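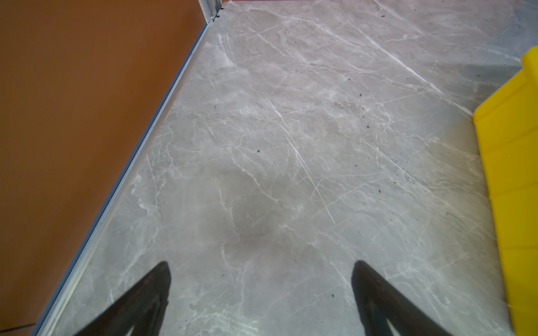 Thread über mein Leben mit zwei Roboterarmen. Wer nur wegen der Katzenbilder hier ist: Ich verstehe das und trage es niemandem nach.

Stand März: Das Ding heißt Madigan, steht in der Gemeinschaftswerkstatt ganz hinten neben der Bandsäge und kann nach gut einem halben Jahr Arbeit Gegenstände in eine gelbe Kiste legen. Manchmal auch in die richtige Richtung.

Die Marmorplatte ist natürlich kein Marmor. Ich wollte etwas Helles, Glattes, leicht zu Wischendes. Bekommen habe ich die Optik eines Hotelbads in mittlerer Preislage. Gion Schnyder nennt die Anlage seitdem "die Wellnessabteilung".

Erkenntnis eins zum Thema Marmormuster: Eine Bilderkennung, die auf einfarbigem Tisch brav Schrauben findet, findet auf Marmor auch Schrauben. Überall. In jeder Ader eine. Der linke Arm hat einen ganzen Abend lang versucht, ein Stück Muster aufzuheben.

Erkenntnis zwei: Krümel. Ich wische vor jedem Durchgang, und wenn ich mich umdrehe, liegen wieder welche da. Die Bandsäge sagt, sie war's nicht.

Fragen kamen zur Farbe der Wände. Orange links, Blau rechts. Das hat einen ganz nüchternen Grund: Ich sehe an jedem Kamerabild sofort, welche Seite ich vor mir habe. Vorher war alles weiß, und ich habe 70 Aufnahmen lang den falschen Arm kalibriert.

Die Pfeile und Sechskantschrauben auf den Wänden haben keinen nüchternen Grund. Die sind da, weil Gion einen Folienplotter hat und ich nicht nein sagen kann.

Das Programm dahinter heißt Widier und ist selbst geschrieben, was man ihm anmerkt. Für jeden Arm läuft ein eigener Prozess, und die beiden sollen sich absprechen, wer zuerst zur Kiste darf. Sie haben dafür ein Protokoll. Sie halten sich ungefähr so gut daran wie die Leute in unserer Kaffeeküche.

Lösung bisher: Der rechte Arm wartet immer. Ich habe das im Code "Vorfahrt" genannt. Gion hat danebengeschrieben: "Resignation".

Kurz zur Mechanik, bevor hier alle einschlafen: Beide Arme sitzen vorn auf einer gemeinsamen Aluschiene. Das war die beste Entscheidung am ganzen Projekt. Davor waren sie einzeln am Tisch festgeklemmt, und nach jedem Umräumen stimmte der Abstand nicht mehr. Jetzt stimmt er. Jetzt stimmen andere Sachen nicht.

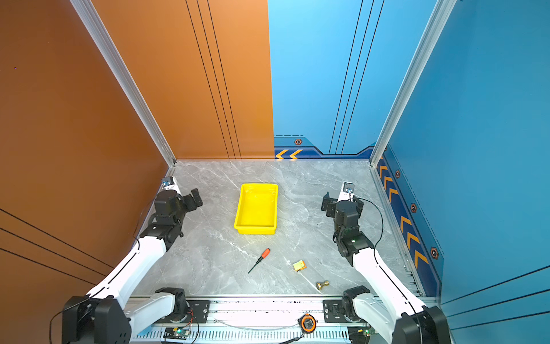 Auf der Platte liegt gerade das Prüfprogramm: Schraubendreher, kleines gelbes Spielauto und das messingfarbene Ding. Was das messingfarbene Ding ist, weiß ich nicht. Es war in der Kiste mit den Möbelresten und hat genau die Form, die einem Greifer das Leben schwer macht. Damit war es eingestellt.

Der Schraubendreher ist am einfachsten, solange er schräg liegt. Liegt er parallel zum Greifer, fasst der Arm mit großer Überzeugung daneben.

Das Auto ist tückisch. Gelbes Auto, gelbe Kiste: Widier hielt beides zeitweise für dasselbe Objekt und meldete "Aufgabe erledigt", ohne sich bewegt zu haben. Ich habe selten so viel von mir selbst in einer Software gesehen.

Zahlen, weil jemand danach gefragt hat: 300 Griffversuche letzte Woche, bunt gemischt. Eine Erfolgsquote nenne ich erst, wenn sie mir gefällt.

Weil auch das gefragt wurde: Ja, die Kabel laufen sichtbar außen am Arm entlang. Ja, ich kenne Kabelketten. Ich hatte welche von Sukgate bestellt, die waren eine Nummer zu groß und liegen jetzt in der Schublade für Dinge, die ich eines Tages zurückschicke. Die Schublade ist voll.

Die Platinen auf der Schiene sind offen montiert, das bleibt vorläufig so. Ich muss da sowieso alle paar Tage ran, und ein Gehäuse würde nur bedeuten, dass ich zusätzlich noch ein Gehäuse verliere.

Am Donnerstag kommt der nächste Versuch: Übergabe. Der linke Arm nimmt den Schraubendreher und gibt ihn dem rechten. In der Simulation klappt das wunderbar. In der Simulation gibt es auch keine Krümel.

Falls das jemand nachbauen will: Fangt mit einem Arm an. Im Ernst. Zwei Arme sind nicht doppelt so viel Arbeit, die Abstimmung zwischen beiden ist ein eigenes Hobby.

Und nehmt eine einfarbige Platte. Matt, bitte. Meine glänzt so, dass die Deckenlampe als eigenes Objekt erkannt wurde, Klasse "Teller".

Die Stückliste lade ich hoch, sobald ich sie wiederfinde. Der Greifer ist der kleine von Clasivow, die Frage kam jetzt 4 Mal. Nein, ich bekomme nichts dafür. Ich habe nachgefragt.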